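4/28/22

**1/** My office has discovered "meeting-free Thursdays." I'm writing this on a Thursday, between two meetings. A thread for anyone whose boss just bought the same package from the same consultants.

**2/** The program comes from an outfit called Jeseo. The pitch is that if you protect one day a week, people get deep work done. Fine, I like deep work. What I don't like is a slide with an arrow going up and no numbers on it.
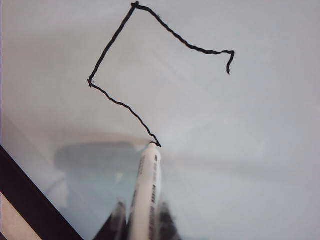 **3/** Since we started, the meetings have moved to Wednesday and Friday. A "huddle" doesn't count as a meeting. Neither does a "sync," if you stand up for it. I had five huddles last week and my knees hurt.

**4/** I asked Ramiro Gallardo, who runs scheduling at Plonema and tried this last July, how it went over there. He said everyone loved it in the survey. Then he looked at the calendars, and total meeting hours were the same as before – just squeezed into four days.
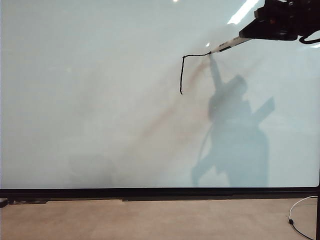 Does anybody get more done on a day without meetings?

Some people do, mostly the ones whose work nobody else is waiting on. If you approve things for a living, the day off just makes a pile for Friday.

**5/** The survey is the part I don't trust. Ask people if they like having fewer meetings and of course they say yes. Ask them if anything shipped sooner and you get a lot of "it feels like it." That's a mood.

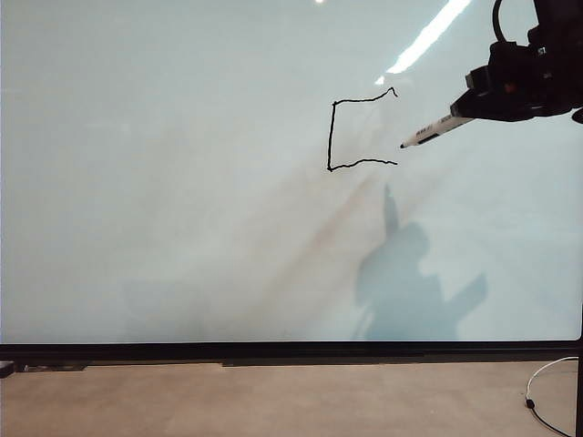 **6/** Things I'd want to see before paying for this again:

- meeting hours for the whole week, before and after
- how many "quick calls" landed on the protected day
- who's exempt (at our place it's every manager above Okonkwo, who is also exempt)

**7/** I'm not against the idea. I'd take a quiet Thursday tomorrow if someone gave me a real one. But a rule that the people who call the meetings don't have to follow 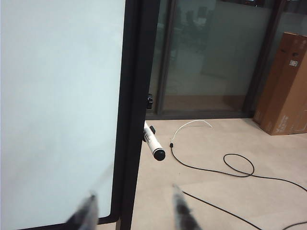 is a rule for the rest of us – and we weren't the ones booking the room. Anyway, the Flernora huddle starts in two minutes and I'm told we're standing.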